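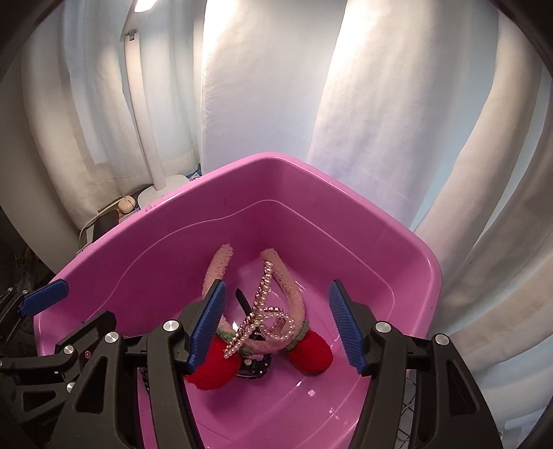

Slide 1. Pink tub with a strawberry headband in it.

Speaker notes: Running a lost property desk in a small building
Talk for the front-of-house day, October. Main room, after the coffee break.

Slide 2. Who I am
Introduce yourself. Nisha Vashisht, front desk at the Privitgate arts center. Seats 424 in the main hall, plus two studios and a cafe. Say that the desk handles lost property for all of it, including classes and private hires.
Mention that Korkor Tsikata built the log sheet and is in the room. Questions on the spreadsheet should go to her.
Ask for hands: who has a lost property cupboard? Who knows what is at the back of it? Wait for hands before moving on.

Slide 3. What we had before
One cupboard under the stairs. No log. Items went in with a sticky note if the person on shift had one. The notes fell off.
When we cleared it we took out 900 items. The oldest one we could date was a coat with a theater ticket in the pocket, seven years old.
Most of it was clothing. Single gloves, scarves, umbrellas, kids' sweaters with no name in them. Then water bottles, lunch boxes and glasses cases, and a trombone mouthpiece that two different people later claimed.
Don't spend long on the trombone mouthpiece. It took four minutes at the last talk.

Slide 4. What it cost us
Staff time is the real cost. A phone call about a lost item took a long time because the person answering had to go and dig, then call back. Sometimes the next shift did the same dig for the same caller.
We also lost goodwill. Read out the complaint from the parent of a dance student (printed copy in folder, name removed). Read it straight through and leave a pause after it.

Slide 5. The three bins
Everything handed in goes to one of three places.
Valuables: phones, wallets, keys, jewelry, anything with a card or ID. Locked drawer, two signatures.
Perishable or dirty: food, used bottles, wet swimwear. Kept until closing, then thrown out. Put this on a sign at the desk so there is no argument later.
Everything else: tagged, logged, shelved by week.
Someone will ask about medication. Ours goes in the locked drawer and the duty manager is called right away. Tell them to check their own rules.

Slide 6. The tag
Show the tag. Pass the samples along the rows.
Four things written on it - date found, where, who took it in, log number. We tried a longer tag with a description box and people stopped filling it in during the second week.
The tags came from Brullow in a box of 500. Plain card with a string loop. Sticky labels come off wool, and they leave glue on leather.

Slide 7. Writing the log entry
This is the part people get wrong, so slow down here.
"Kid's hat" is no use to the person on the phone. Color first, then item, then one detail. "Navy hat, white bobble, size tag 4-6."
For phones and wallets do the opposite. Write as little as you can: "phone, black." The caller has to supply the rest. Bimla Saxena on our evening shift keeps a short list of questions for this. What is the lock screen? What is in the coin pocket? Handout, page 2.
Never read the log out to a caller.

Slide 8. How long to keep things
We keep ordinary items for eight weeks. It was twelve at first, and hardly anyone came in after the second month.
Local rules differ for cash and valuables. I am not giving legal advice here, so say that out loud. Esi Osei, our building manager, checked ours with the city before we put up the notice.
After eight weeks, coats and good clothing go to the Fisov thrift store, which collects from the loading door. Glasses go to an optician that takes donated frames. The rest is recycled or thrown away.

Slide 9. Getting things back to people
A weekly table in the lobby did more than anything else. One hour before the Saturday-style family classes - change this wording, it reads badly. Say "before the family classes."
Put out clothing and bottles only. People walk past, see their own scarf and ask for it. We still ask for one detail before handing it over.
Class teachers get an email with the week's list. Kusum Shukla, who teaches the under-sevens, reads it to the parents at pickup.
We tried posting photos online and stopped. Too many claims from people who had never been in the building.

Slide 10. Results so far
The shelf now holds roughly 200 items at the busiest time of year. In summer it is far less.
Calls are shorter. The person at the desk can answer from the log without leaving the phone.
Be fair about what has not worked. Umbrellas still pile up. The two-signature rule gets skipped when there is one person on shift, and we have no good fix yet. Ask the room what they do.

Slide 11. If you start next week
Empty the cupboard first. All of it, on tables, with the doors shut.
Pick one person to own the log for the first month.
Print the retention notice and put it at the desk and by the exits.
Leave the software until later. We looked at the Prasertsri system and it seemed fine, but a shared sheet has been enough for a building our size.

Slide 12. Questions
Handouts are on the table by the door. Collect the sample tags before people leave.
If time is short, skip slide 8 and take questions from slide 10.
Room has to be clear by 3:40.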